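Wotport House, Drovmont
Live-in position: Housekeeping and Linen Assistant
Posted 28 Oct 2019

Wotport House is a guest house and small conference centre on the hill side of Drovmont. We have 29 bedrooms, a breakfast room and a garden which the guests are using mostly in summer. We are searching for one person to join our housekeeping team until the end of May, with possibility to stay longer if both sides are satisfied. 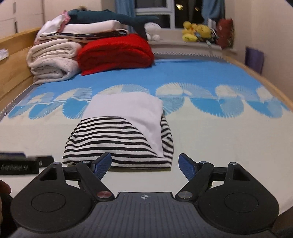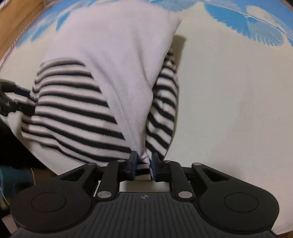 The work is divided between bedrooms and linen. In the mornings you will prepare the rooms together with one colleague, and in the afternoons you will be in the linen room, where we wash, dry, iron and fold everything of the house by ourselves. We also take the personal clothes of guests who stay longer than one week, and this part asks more attention than sheets and towels. A striped black-and-white knit with white ribbed parts, like the one folded on the bed, should not be hung on a hanger in our house, as the rib will stretch at the shoulders. It is folded flat and carried to the room on a tray. If you did not do this kind of work before, we will teach you, and the first two weeks you will never be alone in the linen room.

Your tasks will be:
Making beds and cleaning bedrooms and bathrooms according to the daily sheet
Washing, ironing and folding of linen, tablecloths and guest clothes
Small repairs such as buttons and hems (the sewing machine is old but it functions well)
Writing the linen book, so that the colour tags and the room numbers agree
Helping at breakfast on days when a colleague is sick

We would like that you have:
Some experience in cleaning, laundry, hotel work or care home work. Experience in your own household is also counted, please describe it in the letter.
English sufficient for speaking with guests. Perfect grammar is not necessary.
Good physical condition. The laundry baskets are heavy and there is no elevator to the third floor.
Right to work in Canada. We regret that we cannot sponsor a permit for this position.

A driver's licence is useful for the weekly trip to the Fakamel depot, where we buy detergent and paper goods, but it is not an obligation.

Hours and pay

The position is 35 hours per week, five days of seven, and the days are changing according to the bookings. The schedule is given two weeks in advance. The hourly wage will be discussed at the interview and depends on your experience. You receive in addition a winter bonus of $300, paid with the last cheque in May, and work shoes up to the value of $200 per year. Tips that are left in the rooms are shared equally by the housekeeping team.

Accommodation

You can live in room 401, on the top floor of the Gebru annex behind the main building. It has a single bed, a desk, its own washroom and a window to the garden. The kitchen is shared with two other employees. Heating, internet and breakfast are included. Pets are unfortunately not possible. If you already live in Drovmont and prefer to stay at home, please tell us this in your application, it makes no difference for our decision.

How to apply

Please send us a short letter and your resumé, by mail or by hand at the front desk between breakfast and noon. In the letter we would like to read from which day you could start, whether you want the room, and which kind of work you have enjoyed the most until now. Two references are welcome. One of them may be from a neighbour or a teacher if you did not work for long.

We answer every application, also the ones which we cannot accept. Persons who are invited will spend one paid half day with the team, so that you can see the linen room and ask your questions to the people who work there. Travel by bus inside the region is reimbursed when you bring the ticket.

Wotport House, Housekeeping Office, Drovmont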